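Writing and Performing Stand-Up
Unit 4 handout: Building a five-minute set

Instructor: Waltraud Fuchs
Workshop assistant: Matúš Gajdoš

Read this before the September workshop and bring a printed copy of your draft. We will not have time to go over the basics again in class.

4.1 What five minutes holds

A five-minute open mic spot is shorter on the page than most people expect. If you speak at a normal pace and leave room for laughs, you have space for two subjects. New performers usually bring five or six and rush all of them. Pick two and stay with them.

Write the set out in full the first time, even if you plan to work from memory. Anything over a page and a half, single spaced, is too long. Cut from the setups first. Most setups carry at least one fact the audience does not need, such as what year it was or how you met the person in the story.

4.2 Setup and punch

The setup gives the audience what they need to follow you. The punch gives them something they did not expect from it. Put the surprising word as near the end of the sentence as English will let you. Compare:

"My landlord put me on the lease as a pet, which saved me money."
"To save me money, my landlord put me on the lease as a pet."

The second is better. In the first, the laugh comes in the middle and then the speaker keeps talking over it.

Tags are extra punches that use the same setup. Once a joke works, try to write three tags for it and keep the best one. They are the cheapest laughs in the set because the explaining is already done.

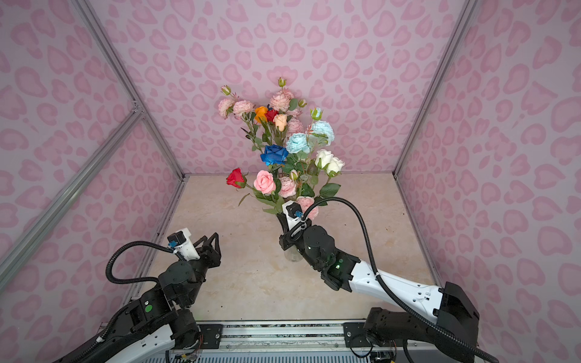

4.3 Order

Open with your second-best joke. Close with your best. The weakest material goes in the third minute, after the room has decided whether it likes you. If a joke is both new and long, leave it out of a five-minute spot entirely and try it when you have ten.

A callback, where a later joke refers to an earlier one, is useful as a closer. Leave enough distance between the two. If the first mention was thirty seconds ago, the audience will hear it as repetition.

4.4 Deadpan delivery

Several of you asked about this after Unit 3. Deadpan means delivering the line as though you do not know it is funny. It does not mean low volume or no energy. Students who try it for the first time tend to drop the ends of their sentences, and the end is where the punch is.

Points to practice:

Hold your face still for a full breath after the punch.
Keep your eyes up. Looking at the floor reads as nerves.
Keep the voice level but project to the back row.
If you laugh at your own line, carry on with the next one and do not comment on it.

We will watch two recorded sets in class, one by Vlasta Beneš and one by Peter Šťastný. Beneš never changes expression. Šťastný starts flat and lets it slip about halfway through. Note the point where that happens and what it does to the laughs that follow.

4.5 Room size

Material behaves differently in different rooms. The back room at the Markness holds 119 and the ceiling is low, so laughs build quickly and you can leave shorter gaps. The main hall in Stulville seats more than 200. Sound takes longer to come back to you there, and if you move on too soon you will step on your own laugh. Slow down in any room where you cannot see the faces in the last row.
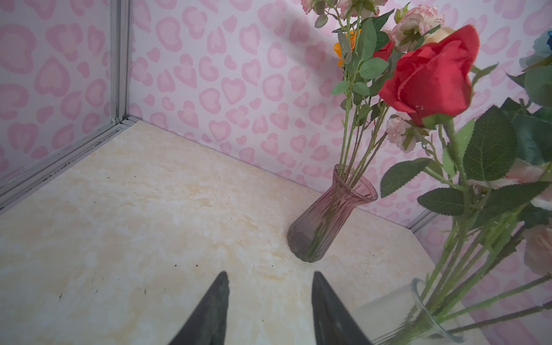

Microphone technique was covered in Unit 2 and will not be repeated, except for this: take the mic out of the stand and move the stand behind you before your first joke, or leave it in and keep your hands off it. Decide which before you go up.

4.6 Recording and review

Record every set, audio only is fine. Listen the next day with your script in front of you and mark each line L (laugh), S (some response) or N (nothing). A line marked N at three different shows should be rewritten or dropped. A line marked N once may have been the room.

Assignment

1. Full draft of a five-minute set, two subjects, typed.
2. One joke from it with three tags.
3. A half-page note on the pauses in either recorded set.

Hand in drafts to Matúš by 6 p.m. on the evening before the workshop.

Reading: Jarmila Charvát, "Holding the Pause," chapters 2 and 3 (in the course packet).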